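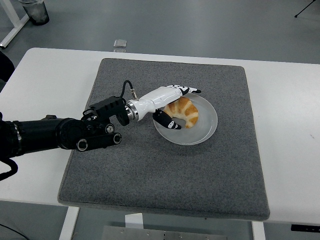 A croissant on a round white plate.

Breakfast Club Bakes Its Way Through the Alphabet

If you have walked past the Mirngate Community Kitchen early in the morning lately, you already know what we've been up to, because the smell of butter gets all the way to the bus stop. The Breakfast Club has reached the letter C, and C is for croissant!

For anyone new to the newsletter, the club picks one letter at a time and bakes something that starts with it. A was apple cake, B was bagels (we ate a lot of bagels), and C was always going to be a fight between cinnamon rolls and croissants. Croissants won the vote by a mile. I think most of us had tried them at home once, ended up with something closer to a dinner roll, and quietly never tried again.

Sirkka Ahonen led the session, and what a treat that was. She baked for a living for years before she moved here, and she has the calmest hands I've ever seen near a slab of cold butter. Her big message was to slow down. We mixed the dough one evening, left it in the fridge overnight, and came back the next morning to do the folding. She had us put the dough back in the fridge between every fold, even when it looked perfectly fine and even when certain people (me) were begging to keep going.

The recipe we used makes a nice manageable batch for a home oven. You need 500 grams of bread flour, a good spoonful of sugar, salt, yeast, cold milk, and more butter than you want to think about. Sirkka uses 226 grams, the same as two American sticks, and she says to buy the best you can afford. The full recipe with all the folding steps is on the shelf by the kitchen door, so please take a copy, and please put the binder back when you're done with it.

A few things we picked up along the way. If the butter starts to crack when you roll, it's too cold, so let it sit on the counter for a few minutes. If it starts to ooze, it's too warm, and back it goes. Roll from the middle out toward the ends. Trim the edges with a sharp knife so the layers can open up, and save the scraps, which are wonderful twisted up with sugar and baked in a muffin tin. And brush the egg wash on lightly! Mine ran down the sides and glued half the layers shut. They tasted great anyway.

The best moment for me was when we cut the first one open. There was a real honeycomb inside, all those thin airy walls, and the whole room cheered like somebody had scored a goal. Sirkka went a bit pink. Then it went very quiet for a while, apart from the crunching.

We also had a lively talk over coffee about what to put on them. The jam people and the nothing-at-all people are never going to agree. I had mine with a slice of sharp cheese and I stand by it. There was a strong case made for day-old croissants too, split and soaked in egg and milk and fried like French toast, and I have since had this for breakfast twice.

The next session is on 9th July at the usual early hour, and the letter is D. Right now Danish pastries are in the lead, as we've got the folding bug, but doughnuts and date bread both have loud supporters. Put your vote in the jar on the kitchen counter. You don't need any experience at all, and you don't need to bring anything except an apron and a container to carry things home in. Kids are welcome with a grown-up.

We could use a few extra rolling pins, the long heavy kind without handles if you have one hiding in a drawer. Write your name on it and it will come back to you clean. We are also short on baking sheets that fit the smaller oven.

And looking a long way ahead, we'd love to hold an open breakfast in October, with a table for every letter we've finished by then. If you would like to help plan it, leave a note in the jar along with your vote.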